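Driving Lessons for a Sidewalk Robot

Octavio Benavides teaches a delivery robot to cross the street from a chair on the second floor of a former shoe warehouse. He has a wheel, a hand throttle, a foot brake and one wide monitor. The robot he is steering does not exist outside the simulator. Its sensor model, drive train and turning circle are copied from the Levholm cart, a six-wheeled sidewalk vehicle that Zavetley plans to put on public pavement after a second round of closed-site tests.

The work is called demonstration recording. An operator drives a route by remote control, the system logs what the cart's camera would have shown alongside every input the operator made, and a policy network is trained to produce the same inputs from the same views. Zavetley has 10 operators on two shifts. A session lasts 23 minutes, after which the operator has to leave the chair.

"The length came out of the logs," says Coralie Prendergast, who runs the recording program. "Steering corrections get larger late in a long session. The operator feels fine. The model picks it up anyway."

What it picks up is the central difficulty of the method. A network trained on human driving learns the habits along with the skill. Early versions of the Levholm policy stopped short of every curb, rolled forward a little, and stopped again. The engineers spent most of June looking for a fault in the depth estimate before someone compared the behavior with the raw recordings. Two operators on the morning shift had been doing exactly that, using the second stop to check for turning traffic. The cart had copied the motion and had no idea what it was for.

The current protocol is stricter. Each demonstration begins with the cart placed at a marked pose and ends when its rear axle passes a line on the far side. Operators hold one target speed on the crossing, make one full stop at most, and discard the run if they have to reverse. Discarded runs are kept in a separate store and used later to train the part of the system that recognizes trouble.

Crossings take up most of the schedule. A straight stretch of sidewalk gives the network very little to learn once it can hold a line. A crosswalk asks for several things together: a heading that stays true while the painted bars pass underneath, a signal that has to be found and read, and a curb that must be met close to square. The corner used in most sessions has a striped crossing that leads over gray asphalt to a paved plaza, with a traffic signal pole at its front edge and bollards along the curb to the right. The plaza edge curves away on that side, so an operator who drifts right meets the curb at an angle.
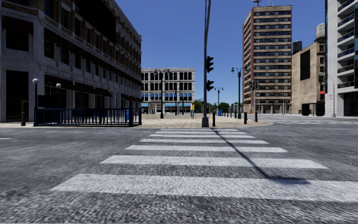 Shadows and paint

Simulated streets were once criticized for being too clean, and Zavetley's rendering group has put its effort into the surfaces a low camera sees best. Asphalt is given a coarse speckle. Paint has grain along its borders. Shadows are allowed to fall across the bars at a slant, a condition that made an early lane-keeping module swerve as if the dark strip were a gap in the road.

Benavides drives that crossing with the sun set at 14 different positions. He is told to ignore the shadow completely, and his steering trace is checked afterward for any twitch where the cart runs over it. "You do react the first few times," he says. "Your hand moves a little. Then it stops being interesting."

Corrections by hand

Recorded runs alone proved insufficient. A policy that has seen only good driving has no example of how to recover once it is off line, and small errors compound until the cart is somewhere no operator ever took it. Prendergast's answer was to let the policy drive while a human keeps hold of the wheel. When the cart wanders, the operator takes over, brings it back and lets go. Only the takeover is added to the training set.

The wheel for this mode is made by Rallico and carries a motor, so the operator feels the policy's steering before deciding to resist it. Benavides prefers it to ordinary recording, though he finds it more tiring. The hard part is timing. Intervene too early and the network learns nothing about recovery; wait too long and the cart is against a bollard.

The next set of routes is modeled on Carhuamaca, where the sidewalks are narrow and the curbs are high. Operators begin on them once the wheel motors have been recalibrated.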